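Gritarness Kitchen Pack

The Gritarness Kitchen Pack is a paid set of ready-made practice worlds for robot arms, sold by Rulmont and run on your own computer. I keep this page up because I've used the pack since its second release and got tired of answering the same emails over and over. It's laid out like an encyclopedia entry, more or less, but it's written by me, so expect opinions!

Background

Rulmont started out selling 3D models of furniture to people who make shop-fitting plans. The kitchen pack grew out of that library (you can still find a few bar stools in the folders that have no business being there). The first release came out one May and was pretty thin, just a handful of counters and a sink that things fell through. Release two fixed the sink and added the task files, and that was when people I know began paying for it.

The name comes from the first test kitchen in the set, which somebody at the firm had labelled Gritarness. I've never found out what it means, and I have asked.

What you get

The current release, number 5, holds 201 objects and 200 short tasks. Objects are the sort of thing you'd find on a worktop at home - bottles, knives, salt shakers, pans, mugs, a rather good colander. Each one has a weight and a grip setting, and you can change both in a plain text file. Tasks are written as one-line instructions such as "pick up the bottle" or "move the salt to the back", with a start layout and a check at the end that decides if the job was done.

Arms are chosen from a menu. I mostly work with the Franka Emika one on a marble top, and a bottle reach is the first thing I load after any update, as it shows me quickly if my settings have survived.
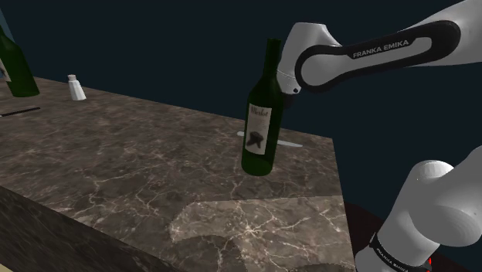 Can I use the pack without owning a robot arm?

All of it runs on screen, so a decent desktop with a graphics card is enough to work through every task, and you only need the real hardware if you want to try your results out on a real worktop later.

Surfaces and lighting

There are marble, steel and painted tops, and you can swap them while a task is loaded. Marble is my favourite to look at and the one I'd use for testing a vision set-up, with all those veins running about behind the objects. The painted tops are duller but quicker to draw on an old machine like mine. Lighting is one slider for brightness and another for direction. I'd love a third for colour, and I've asked for that too.

The Khasawneh add-on

Khasawneh is a separate download that shuffles the layout each time you start a task, so the same bottle might turn up at the far end of the counter or right beside a knife. It can make up to 2,009 layouts per kitchen before it begins repeating itself. I think it should have been in the main pack from the start, but it's cheap, and I wouldn't go back to the fixed layouts now.

Grukela

Grukela is the little viewer that plays your saved runs back. You can pause, step along and move the camera wherever you like, and it'll put two runs side by side, which I use all the time. It does have a nasty habit of forgetting which folder you were in. Saving under long file names upsets it as well, so keep them short.

Known problems

Glass objects look solid on the lowest quality setting. Knives sometimes slide a little when a task first loads, then settle (wait a moment before starting the arm). The manual still describes the menus from release three, and the search box in it only finds whole words.

Licence and updates

One licence covers one computer, and moving it means writing to Rulmont, who in my case answered the same afternoon. Updates within a release are free. A new release is charged at half price if you hold the one before it, so skipping a release will cost you!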